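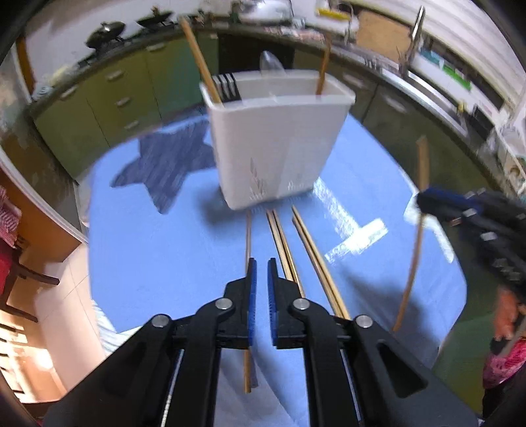
Häufige Fragen rund um Essstäbchen, Besteckbecher und den Küchentisch

Lesezeit: 5 Minuten · 15 Kommentare · 33 Mal geteilt

Seit dem Beitrag über unsere Gemeinschaftsküche im September kommen immer wieder Zuschriften zum selben Thema, und weil ich manche Antwort inzwischen im Schlaf tippen könnte, habe ich sie an einem ruhigen Nachmittag zwischen den Jahren zusammengeschrieben. Danke an alle, die gefragt haben, und ganz besonders an Nour Khoury für die drei langen Mails!

Stehen die Stäbchen im Becher mit der Spitze nach oben oder nach unten?

Bei uns zeigt die dünne Seite nach oben, solange noch Restfeuchte im Holz ist. Sobald alles trocken ist, darf man das gern umdrehen, dann fasst man beim Herausnehmen das dicke Ende an und nicht die Stelle, die später im Mund landet. Meine Schwiegermutter sieht das anders, und bei ihr am Tisch mache ich es selbstverständlich so, wie sie es möchte.

Muss ich Holzstäbchen wirklich von Hand spülen?

Ich würde es tun. Warmes Wasser, ein Tropfen Spülmittel, kurz zwischen den Handflächen rollen (das macht Kindern übrigens großen Spaß), abspülen, fertig. Bitte nicht über Nacht im Spülwasser liegen lassen, davon werden sie rau. Danach kommen sie bei uns für 15 Minuten auf ein Geschirrtuch und erst dann in den Becher.

Wie finde ich die Paare wieder, wenn alles durcheinandergeraten ist?

Alles auf den Tisch legen, am besten auf eine einfarbige Fläche, und jeweils zwei nebeneinander schieben, bis Länge und Farbton passen. Helle zu hellen, dunkle zu dunklen. Bleibt am Ende eines allein, dann lege ich es zur Seite und warte ein paar Tage, denn meistens taucht das zweite in der Besteckschublade wieder auf oder zwischen den Kochlöffeln. Marwan Azar hat mir geschrieben, dass er die Enden mit einem farbigen Faden umwickelt. Hübsch ist das, nur beim Spülen hätte ich damit keine Geduld.

Dürfen Gabeln und Löffel mit in denselben Becher?

Aber ja! Wir haben lange getrennt und es irgendwann aufgegeben, weil am Tisch ohnehin jeder etwas anderes braucht. Der eine isst seine Nudeln mit Stäbchen, die andere greift lieber zur Gabel, und für die Suppe will jeder einen Löffel. Nur scharfe Messer haben darin nichts verloren.

Mein Becher kippt ständig um. Was hilft?

Ein Behälter, der nach unten schmaler wird, steht mit langen Stäbchen etwas wackelig, vor allem wenn alle auf einer Seite lehnen. Verteilt sie also rundherum, oder legt unten ein paar saubere, flache Kieselsteine hinein. Ein höherer Rand hilft ebenfalls.

Wie oft muss der Becher selbst gereinigt werden?

Öfter, als man denkt - am Boden sammelt sich gern Wasser. Einmal in der Woche ausleeren, heiß auswischen und kopfüber trocknen lassen, das genügt in den meisten Haushalten.

Wann sollte man Stäbchen wegwerfen?

Wenn sie splittern, krumm werden oder dunkle Flecken bekommen, die nicht mehr weggehen. Gerade Stücke kann man noch als Pflanzstäbe für Basilikum verwenden.

Zuletzt ergänzt am 30. Dezember 2021

15 Kommentare anzeigen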